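Getting the Family Out the Door for a Water Park Day

Last updated 1 March 2018

The packing happens the night before, on the kitchen counter, or it happens at 7 a.m. with somebody crying. At our house it has been me.

Freeze the drinks. Fill plastic bottles three-quarters full, leave the caps loose until they're solid, and use them in place of ice packs. By lunch they're slush, and you've saved yourself the price of a park lemonade, which at Bamument last September came in a souvenir cup I am still washing.

Skip mayonnaise. Skip chocolate. Peanut butter on tortillas survives being sat on, and it will be sat on. Grapes do better in a hard container than in a bag. Check the gate rules first, though – plenty of parks allow a cooler in the parking lot and nowhere else, so write down where you left the car.

Put each person's dry clothes in a separate zip bag with the name on it in marker. Push the air out and they stack like files. The empty bags then hold the wet suits on the way home. Leave one of those sealed in the trunk for a week and you'll be buying a new suit, and possibly a new trunk. 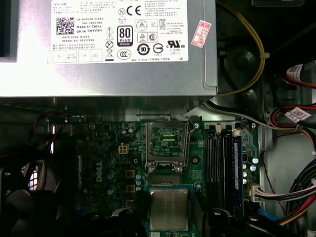

Old towels only. The good ones come back smelling like chlorine and french fries, and one will stay behind on a lounge chair forever. I keep 11 retired bath towels in a laundry tub by the back door, which my brother-in-law Barrett Pennington calls hoarding. He borrowed four of them.

When you get home, rinse the suits in cold water before anybody sits down. A splash of white vinegar in the sink helps with the pool smell. Roll them in a towel, press, and hang them in the shade. Don't wring them, and keep them out of the dryer unless you like your elastic crunchy.

Water shoes get stuffed with newspaper overnight. Sand goes out of the car with a stiff brush first and the vacuum second – you'll still find some at Thanksgiving.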